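The Lake That Kept the Village

For most of the year, the people of Birura do not look at their lake very much. They drive along it to go to work, and on hot evenings the teenagers swim from the old pier. The ferry to Brarnau crosses it twice a day, and the passengers usually sleep.

But every autumn the power company lowers the water to inspect the dam, and then the first roofs come back.

They belong to Peixoto, a farming village of 97 houses that was flooded when the valley was closed. The families received new homes on the hill, with straight streets and electric light. Many of them also received a promise that the cemetery would be moved before the water came. Part of it was moved. How large a part is a question that still divides the town.

Florêncio Torres was nine years old when his family left. He remembers that his mother swept the kitchen on the last morning, and that his father was angry with her for wasting time. "She said she would not leave a dirty floor to the fish," he told me. We were walking down a slope of cracked mud toward what used to be the main street, and he stopped often, to rest and to correct me. The wall I took for a church was the bakery. The church was farther down, and it has not been seen for 24 years.

Mr. Torres is now the unofficial guide to the drowned village. He has drawn its map from memory — first on the back of a calendar, later on good paper — and he has collected 400 objects from the mud. There are hinges, spoons, a sewing machine without its wheel, and one half of a school bell. He keeps them in his garage, each with a label that says where it was found and, if he knows, which family lived there.

Not everyone is happy with this collection. The regional museum would like to have the objects, and has written to him several times. Some of the families would like them back. A cousin of his wife recognized her grandmother's iron on one of his shelves and did not speak to him for a whole winter.

The lake has other things in it too. In the years after the flooding it was an easy place to make something disappear, and the mud has given up a delivery truck, two safes with their doors open, and a great number of bicycles. Newer trash arrives with the river after each storm.
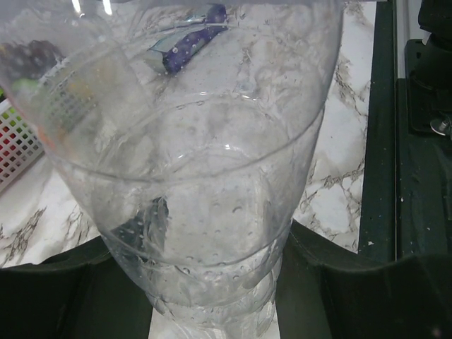

6 min read

Last spring the company that owns the dam presented a plan, called Ralwood, to raise the water level and stop the yearly lowering. Divers and cameras would do the inspections from now on. The engineers say it is safer for the dam and better for the fish. It would also mean that the village is not seen again.

A petition against the plan was signed by 3449 people, more than live in Birura today. Many signatures came from abroad, from the children of families who had left the valley altogether.

Mr. Torres signed it, but he does not expect much. When we reached the place where his kitchen had been, there was a low line of stones and, inside it, gray mud up to our ankles. He stood there for a while with his hands in his coat. Then he showed me where the stove was, where the table was, and the corner where he had slept. It was getting dark, and we still had the whole slope to climb.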